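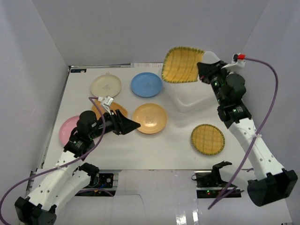
Coloured plates, a round woven bamboo tray and a frosted plastic container on a white table, with a square woven bamboo tray held in the air by a robot arm's gripper

Sorting out the plates and trays drawer

I love a good bamboo tray! They weigh next to nothing, they make a plate of toast look like an occasion, and they're so easy to keep nice once you know how. My round one and my square one both have that green-bound edge, and it's the edge you need to look after.

Never soak them. Wipe with a barely damp cloth, going along the weave, then stand them on their side until they're dry right through (overnight if it's muggy). For crumbs stuck in the gaps, an old soft toothbrush is brilliant, and so is a clean pastry brush. If a tray smells a bit musty, leave it by an open window for an afternoon, out of strong sun.

Now, plates. I put off buying coloured ones for years and I'm so glad I gave in. Cream, light blue, peach, yellow and pink all look lovely together, and everyone in the house picks a favourite, so there's far less muddle over whose is whose at breakfast. Mixing colours also means you can replace one without hunting for an exact match – hooray for that.

To store the lot, take everything out and put it on the table first. I know it feels like making more mess! But you'll see straight away what you've got, and you can try a few arrangements before anything goes back in the cupboard.

Plates go in a single stack, with a sheet of kitchen paper between any that scratch easily. Trays stand upright beside them, like records in a rack. Frosted plastic containers are super for the small bits (napkins, coasters, cake candles) and you can still make out the shape of what's inside. Measure your shelf before you buy one, though. I came home from Clitstead with a beauty that was almost 90 mm too long, and it now lives under the bed with the spare pillowcases.

Lavanya Kotian wrote in to say she keeps her trays on a hook inside the larder door, using a loop of ribbon threaded through the weave. I tried it in May and mine are still up there!

Next time: getting tea stains out of mugs.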